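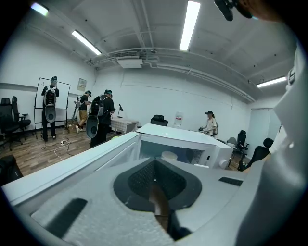 Figure skating coach wanted, plus a few skaters for the history show

Fenness Skating Club, Bullero Ice Hall

Quick version, because the rink wants our season plan and I'm typing this between sessions. We need one part-time coach from September. We also need skaters for the spring show. Both below, read the one that fits you.

COACH, PART TIME

12 hours a week on the ice, split over mornings and late afternoons. First session starts at 6:15 a.m. and yes that is every time, the hockey people have the good slots.

What you'd be teaching:
- Learn to skate, ages 5 and up
- Basic edges and turns for the juniors
- One adult group, mixed levels, very chatty
- Some help with single jumps. Doubles are handled by our head coach

What we want from you:
- Skated to test level yourself, singles, pairs or dance, all fine
- At least 2 seasons of teaching groups, not only private lessons
- Current first aid and a clean background check (we pay for the check)
- Can run a warm-up off ice when the resurfacer is late
- Comfortable talking to parents

Nice to have: figures. Real old-fashioned school figures, loops and brackets and all that. A few of our adults have gotten hooked and we'd love somebody who can lay out a decent circle. Not required. Also nice: can cut music.

Pay is $33 an hour on ice, paid monthly. Off-ice hours and meetings are paid at the same rate. You can take private students on club ice once your first month is done, and you set your own fee. Free ice on the open freestyle sessions. No travel money, sorry, but parking is free behind the building.

The job runs September through May. Summer is separate, we'll talk about it in April if there's ice at all.

SKATERS FOR THE SHOW

The show is called Nirnier, after the frozen pond in the story the script is built on. It follows skating from bone blades strapped on with leather up to the sixties. Music is live for half of it, small band, recorded for the rest. One performance in March, afternoon, full rink.

Open parts, 7 in total:
- Two pond skaters, opening number. Slow, lots of holding on to each other, character work
- One fancy skater in the old stiff style. Upright back, big spirals, no jumps at all
- A waltz couple, can apply together or seperately
- One comedy skater. Must be able to fall well and get up again
- One narrator on skates. Speaking part, very little skating, needs a loud clear voice

Ages 16 and up for these. The kids' numbers get cast from inside the club so please don't send us your eight year old, they can join a group and be in it that way.

It's unpaid. You get costume, ice time for all rehearsals, and two tickets. Costumes come from Vasilakis, they did our last one, and you'll need one fitting in January. Long skirts and wool coats so be ready to practice in something heavier than leggings. If you have old boots in black or brown bring them, we never have enough.

Rehearsals are evenings, 8:30 to 9:45 p.m., once a week from November then twice a week for the last month. Miss more than two and we have to recast, it happened last year and was no fun for anyone.

HOW TO APPLY

Coach: a resume, one page is plenty, and the name of someone we can call. Say which mornings you can't do. We'll ask you in for a short chat and then a trial group lesson, paid. Applications in by the end of July.

Show: a video, two minutes max, phone video is fine, any skating you like. No need for a program or a costume. Tell us the part you want and a second choice. For the narrator just read something out loud for a minute. Videos by the end of September.

Drop it all at the club desk in the Bullero lobby or use the contact form on this site, pick "coach" or "show" from the menu or it goes to the lost property inbox. You'll hear back within two weeks. If you dont, try again, the form eats big files.

Questions about boots, blades or sharpening go to the skate shop please. They're open from 3 p.m.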